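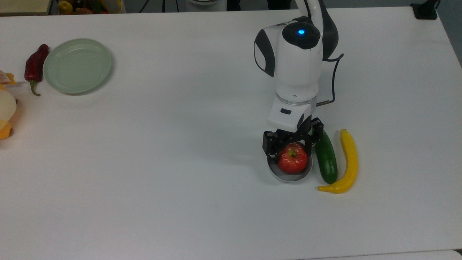 *White table, blue light.*

I have been meaning to write about letters for months now, real ones, with stamps and bad handwriting and the date up in the corner, and I kept putting it off, which is pretty much how I handle letters too. My friend Kartini Latuheru wrote to me in November. I answered her on the 4th July. I am not proud of it, but I did answer, and she wrote back within the week as if no time had passed at all (that's the kind of person she is!), so I'm taking it as a sign that I can start again.

We met when we both lived in Pasgate, in a building where the mailboxes were so small that a magazine had to be folded in four to get in. She moved away first, then I did, and we promised we'd write, the way people do. The funny part is that we did it. I have 29 of her letters in a shoebox, plus a postcard that I keep on the fridge door, and I read the whole lot last weekend on the back steps with a pot of tea going cold beside me.

What struck me was how little news is in them. There's a page and a half about a neighbor's plum tree. There's a long complaint about a coat she bought and hated and wore for two winters anyway. In one she spends a paragraph on the sound of her new refrigerator, and I remember reading it at the time and laughing out loud on the bus. If she'd told me any of it on the phone I would have forgotten it by supper. 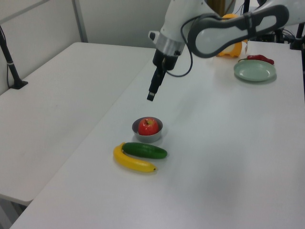

Vol. 2, No. 30

My own side of it I can't vouch for. I never kept copies, and I'd be a little afraid to see them. Kartini says I mostly wrote about soup. That may well be right, as I was making a great deal of soup in those years, and I had opinions about barley that I felt people ought to hear.

Anyway, a few of you asked after my last post how a person gets going again, so let me tell you what I've been doing. I bought a plain pad of lined paper, the cheap kind. I'd been saving a box of beautiful cream stationery that my aunt gave me, and I think it was scaring me off! On the cheap pad I can cross things out and go on. I write at the kitchen table after the dishes, and I stop when I get to the bottom of the second side, even if I'm in the middle of a story, and then the rest of the story goes in the next one.

I've also written to Bello Oyewole, my old choir partner, who still has the best handwriting I've ever seen on a grown man, and to Siu-ming Hsueh, who may not be at the same address anymore. If it comes back, it comes back. I put my return address on the flap in block capitals, just in case.

Stamps I get at the little counter in Tam, where the woman lets me go through the whole folder and pick. This time I came home with birds, and a few with lighthouses for Kartini. Her next letter is already here on the counter, a fat one, and I'm saving it until the laundry's in.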